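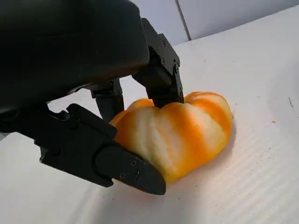 When should spare fingers be ordered for a three-finger hand? With the hand itself, on the same purchase order, so that the lead time for the spares runs alongside the lead time for the hand.

Unit 5: Budgeting an end effector for produce handling
Course notes, Shona Aitken

Scope. These notes cover the gripper line of the cell budget. The arm, the guarding and the controller were handled in Unit 4. Students working from the Olterlow brief should have their load table ready before starting.

5.1 Hand or simple gripper

A two-jaw gripper is cheaper to buy and cheaper to keep. It suits parts of one shape. Squash and pumpkins vary in width, rib depth and stem position, and an articulated hand can place its fingers separately around the fruit. The price of that is more joints, more fasteners and more hours of setup. Put the setup hours in the budget as labor, at the shop rate, on their own line.

5.2 Lines to include

Hand, with mounting plate and cable
Spare fingertips, one full set
Spare finger, complete
Fasteners and hand tools in the supplier's sizes
Work surface, replaceable
Test produce
Setup and calibration labor
Freight and duty

Test produce is left out of most first drafts. Fruit bruises, dries and has to be bought again. For the Olterlow brief, allow $170 for the term. Work surface sheet is cheap, but it marks and should be listed as a consumable.

5.3 Comparing quotes

The Stirik and Ayala quotes in the course folder are not on the same basis. Stirik includes the mounting plate and one day of setup -- Ayala lists both as options. Bring them to a common basis before comparing totals. After adjustment the gap is $954, and most of it comes from freight.

Check the following against each quote: payload with the hand attached, warranty on the fingers as distinct from the palm, and the delivery date of spares. A payload figure given for the bare arm is of no use here.

5.4 Timing

Orders placed in December tend to slip into the next budget year. If the money expires, ask for split invoicing at the quote stage -- later is usually too late. Fernia accepts this in writing only.

Exercise. Rework the Ayala quote on the Stirik basis. Show every adjustment as a separate line and state its source. Maximum 2 pages, table included.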